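Budgeting a two-arm bench cell for kitchen handling trials: what am I leaving out?

Posted in Equipment Planning by Stunalano

I am putting together a purchase request for a tabletop cell with two arms, each with a parallel gripper, fixed along the back edge of one table. The work is light kitchen handling: boards, utensils, dried fruit slices, small wooden racks. Nothing in the part set is heavy, so payload is not what I am worried about.

My current draft has lines for the arms, controllers, grippers, mounting plates, table and a fixed overview camera. Wrist cameras are in a separate line because I am not sure they are justified. I have 1563 dollars left after the main quotes, and it has to cover cabling, spare fingers, lighting and whatever I have forgotten. The request closes in November and I can't amend it afterward.

The view at the gripper is what the wrist camera line would be paying for:
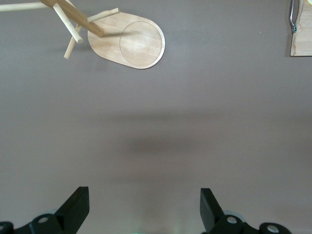

Wrist view, gripper open, board and dowel pieces at the far side of the table.

Two things I would like input on. First, are wrist cameras worth having on both arms, or is one plus the overview enough? Second, what should the leftover money go to first? I would also take advice on table surface, as I have a choice of finishes at the same price.

Tags: budgeting, dual arm, grippers, bench cells

Patis
Accepted reply

Get wrist cameras on both arms. If you buy one, every task gets planned around the arm that has it and the second arm turns into a clamp. Quote them with the grippers so the bracket and strain relief come from the same supplier. We bought ours separately and paid for the brackets twice, the first set having fouled the finger mounts at full opening.

On the surface, look at the shadow in your own picture. There is a wide soft one straight across the middle of the table, and the sticks throw more onto the board. A matte finish is the right choice and you should keep it, but put a lighting line in the request. Two diffuse panels, one from each side, mounted above the arms' highest working position. Single overhead fixtures look cheap until you price the time spent on threshold tuning.

For the leftover money, I would spend in this order:

Cable management. Sleeves, clips, and enough slack at the wrist for full rotation.
Spare finger sets, one per gripper minimum.
Lighting, if it isn't already its own line.
Replacement part stock.

People skip the last one. Thin dowels snap and dried fruit crumbles, and if your trials depend on matching pieces you want them bought in one batch. Ours came to 119 dollars for boards, forks and racks together, and it was the only line in the request that no reviewer queried.

Cables are where small cells lose hours. Compare your plan with this layout before you fix the lengths:
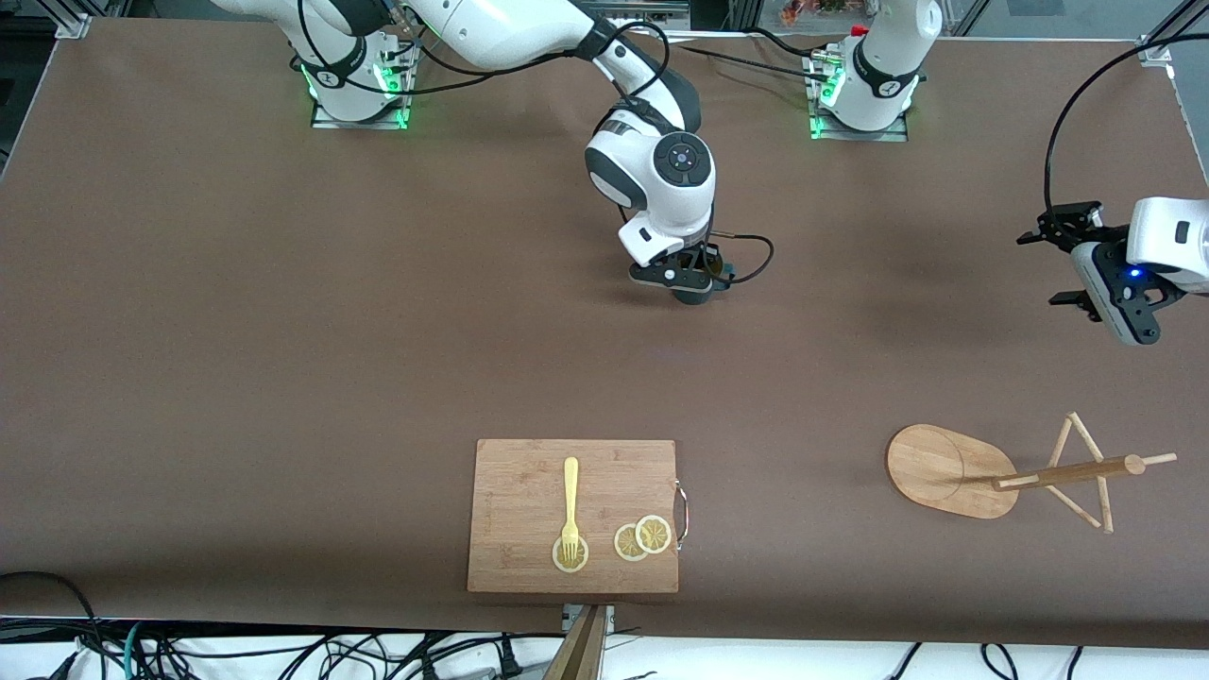 Photo: Stunalano, from the project page

Look at the loops at both grippers and the bundle over the upper link of the arm on the left. A loop that size is fine in the middle of the table. Check it with the arm reaching to the front corners, and again with both arms over the cutting board, where one gripper's loop can get into the other's path. Decide on the routing first, then order lengths. Most suppliers will quote a longer harness for little extra at purchase and a lot extra later.

The front edge also has cables lying along it. Budget a tray or a covered channel there if people are going to stand on that side to reset parts. It is a small item and it is easier to get approved as part of the table than as a later safety request.

One more point on the part set. A fork lying across a lemon slice is a harder pick than a fork on bare board, and the slices that overlap will be harder again. If that kind of arrangement is in your test plan, ask the gripper supplier about thin fingertips and get the price in writing now. Standard flat tips may not get under a slice.

Olteanu

I disagree on the second wrist camera. We run Jallau overview units on a similar bench and most of our picks are planned from those. The wrist view helps for the last bit of the approach and for checking whether a thin object is between the fingers. If your second arm mainly holds things steady, put that money into a better overview lens and a stiffer camera post. Post vibration cost us more failed picks than occlusion did.

Agree on cables. Also ask whether the quote includes the mounting plates AND the fasteners for your table thickness. Ours did not.

Does the request cover shipping and calibration? I don't see either in your list.

Patis

Fair if the second arm only holds. The question says each arm has a gripper and doesn't say how the work is divided, so I assumed both pick.

Stunalano

Both arms pick. I have moved the second camera into the gripper quote and added lighting as its own line. Shipping was in the arm quote, calibration was not, so that one would have been missed. Still waiting on a price for thin fingertips. If it comes in high I will drop the overlapping slices from the first round and keep the fork and rack tasks.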